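Monday, February 7, 2022
By Assunta Costa

STORTHORPE — Pupils in the after-school robotics club at Storthorpe have a new favourite challenge, and it starts with a messy desk.

The club is teaching a gripper to pick out everyday things from among the clutter, using a hand-held version with two ribbed fingers. Members guide it to an object by hand, over and over, and have recorded 1209 tries so far!

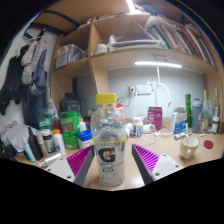
The gripper's magenta-padded fingers either side of a Gatorade bottle.

"Bottles are brilliant practice," said club leader Takeshi Nomura. "You come in a bit crooked and you know about it straight away."

Mitsuko Sugiyama, 15, has done almost 60 tries herself and is keen to do more. "I dream about bottle caps now," she said.

The club will show its work in August at the Cattaneo youth robotics day, where teams of 3 get one table and one afternoon. New members are welcome — no experience needed, just ask Mr Nomura.

We use cookies to improve your visit. Accept all | Manage settings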